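Tetlow Log Collector - Setup Guide
Section 4: Forwarding logs and setting up alerts

Last edited February 2020. Questions on this section to Doaa Radwan or the Tetlow help desk.

Before you start

Collector must be installed and licensed (Section 2). You need an admin login and the address of at least one machine that will send logs. If you skipped Section 3 go back and set the clock source. Everything in here depends on timestamps and you'll be chasing ghosts otherwise.

Have ready:
- admin password for the console
- mail server name and port
- a folder with at least 40 GB free for the log store

4.1 Pick the log store

1. Log in to the console. Open Storage, then Log Store.
2. Click Change Location. Browse to the folder.
3. Leave Compress Old Files ticked.
4. Click Apply. Service restarts by itself. Wait for the green dot.
5. Dot stays orange? Permissions, nearly always. The service account needs write access on the folder and on its parent.

Caution: do not put the store on a mapped drive letter. The service starts before anyone logs in and the letter won't exist yet. Use the full network path.

Note: moving the store later does not move the old files. Copy them by hand with the service stopped, then click Rebuild Index. Slow on a big store. Do it overnight.

4.2 Add a source

1. Sources, then Add.
2. Type the host name or IP. Host name is better if your DNS is any good.
3. Choose the type: Windows event, syslog, flat file or Texier agent.
4. For syslog, check the port matches what the sending device uses. Default here is 514.
5. For flat file, give the full path and the pattern. Wildcards work in the file name, not in the folder name.
6. Click Test. You want "Source answered".
7. Save.

Repeat for each one. More than a handful - use Import instead, it takes a plain CSV, one source per line, columns in the order shown on the Import page. Header row must be there even if its the only thing you get right.

Note: syslog sources won't answer a Test, they only send. Save anyway and watch the Last Seen column. Should change from "never" the next time the device logs anything.

Caution: the standard license covers 175 sources. Source 176 will save without complaint and then collect nothing. Check License, Usage before a large import.

4.3 Texier agent

Only for machines you can't reach from the collector - laptops, branch offices, anything behind somebody else's firewall.

1. Download the agent from Sources, Agents.
2. Copy the enrollment key from the same page. Good for one day only.
3. Run the installer on the target machine, paste the key.
4. Back in the console the machine shows under Pending. Approve it.

Agent sends every 300 seconds. Change it under Agents, Interval if you must. Shorter intervals on a slow line will back up, and then you get logs late and all at once, so don't.

If a machine was cloned from an image that already had the agent on it, both copies show up as one machine with a mixed-up log. Uninstall on the clone, delete the file agent.id, install again with a fresh key.

4.4 Filters

Turn filters on before alerts. Otherwise the first evening is very loud.

1. Rules, Filters, New.
2. Pick the sources or a group.
3. Add a condition. Event ID, severity, or text contains.
4. Choose Drop or Keep Silent. Drop throws the line away for good. Keep Silent stores it but it can't trigger anything.
5. Save and move the filter up or down. Order matters, first match wins.

Use Keep Silent unless you're certian. Ismail Hamdy in support has had more than one call asking for dropped lines back. They aren't anywhere.

4.5 Alerts

1. Rules, Alerts, New.
2. Name it something the person on call will understand half asleep. "Backup job failed - Groltavville office" is fine. "Alert 2" is not.
3. Set the condition, same choices as for filters.
4. Set Repeat After. Zero means every single match sends a message.
5. Choose who gets it. People come from the Contacts page, add them there first.
6. Click Send Test.
7. Save, then flip the switch to Active. New alerts are saved inactive. Easy to miss.

Caution: Repeat After counts per source, not per alert. Ten sources failing together is ten messages.
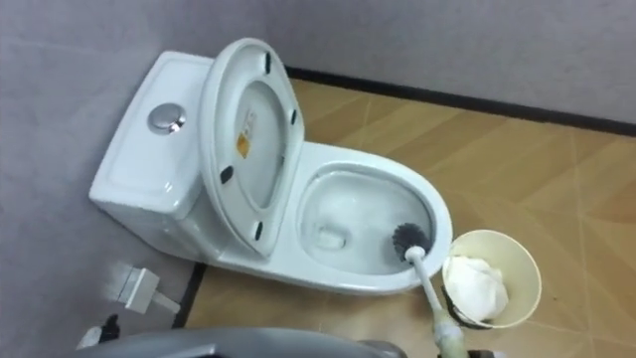 Why did an alert arrive by email but never show up in the console?
The console list has its own severity setting and hides anything under it. Open View, Severity and set it to All.

4.6 Escalation

For when the first person doesn't pick up.

1. Open the alert, Escalation tab.
2. Add contacts in order. Top one is first.
3. Set the wait between each.
4. Tick Stop On Acknowledge. Unticked, everybody on the list gets woken up in turn even when the first one has already dealt with it.

Acknowledging works from the console or from the link in the email. Replying to the email does nothing.

4.7 Quick check

- Last Seen is recent on all sources
- Send Test arrived, and not in the junk folder
- one filter at least, in the right order
- alerts switched to Active
- store folder is growing

Keep an export of the whole setup: Settings, Export, Save File. Passwords are not in the export and have to be typed again after a restore.

Moving over from Zalevau? Rules don't convert, see Section 7 for sources. Continue to Section 5, Reports.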